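Section 7: Filing Your First Exhibit Bundle

Before you start

You will need your Kandpal login, your matter number, and the documents you plan to rely on. If the documents are still in a shoebox, go back to Section 2, which was written for you with love.

Kandpal was set up for small chambers and solo lawyers. It assumes you know what an exhibit is. It does not assume you know where you saved it.

1. Open the matter and choose Bundles, then New. Give the bundle a name that another person could understand. "Final" is a poor name. "Final FINAL use this" is a cry for help.

2. Drag your documents into the left column. Kandpal accepts PDFs and most word processor files. Spreadsheets go in too, though they come out looking like wallpaper unless you set the print area first.

3. Put the documents in order. The default is by date. Undated letters sink to the bottom, where opposing counsel will find them before you do.

4. Click Paginate. Page numbers are stamped at the bottom right and run through the whole bundle.

Caution: Once you have served a paginated bundle, do not paginate it again. Use Insert Late Page, which gives you 30A, 30B and so on. Bhupendra Dubey, who wrote this part of the software, once sat through a hearing where three people were working from three sets of numbers, and he has strong feelings on the subject.

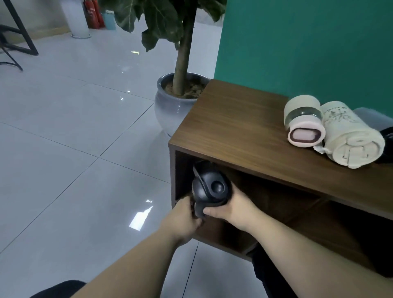 5. Mark anything privileged. Select the page, click Withhold, and pick a ground from the list. The page stays in your copy and drops out of the service copy, leaving a slip sheet in its place.

Caution: Drawing a black box over text in another program is not redaction. The words are often still under there, waiting to be copied and pasted by a bored paralegal. Use the Redact tool, then Burn In.

6. Click Build. You get 2 files, one marked Working and one marked Service. Open the Service file and read it from the first page to the last. Yes, all of it.

7. Send the Service file from the Share screen. The link expires after 30 days.

Note: If you use the Skirkalari calendar add-on, the service date is copied over for you. Deadlines are not. Working those out is still what your clients pay you for.

If the build fails

Look for a password-protected PDF. Bank statements are the usual suspects. Remove the password, upload the file again and rebuild. If that doesn't help, write to Santosh Rajput on the support desk and include the matter number. Please do not attach the bundle.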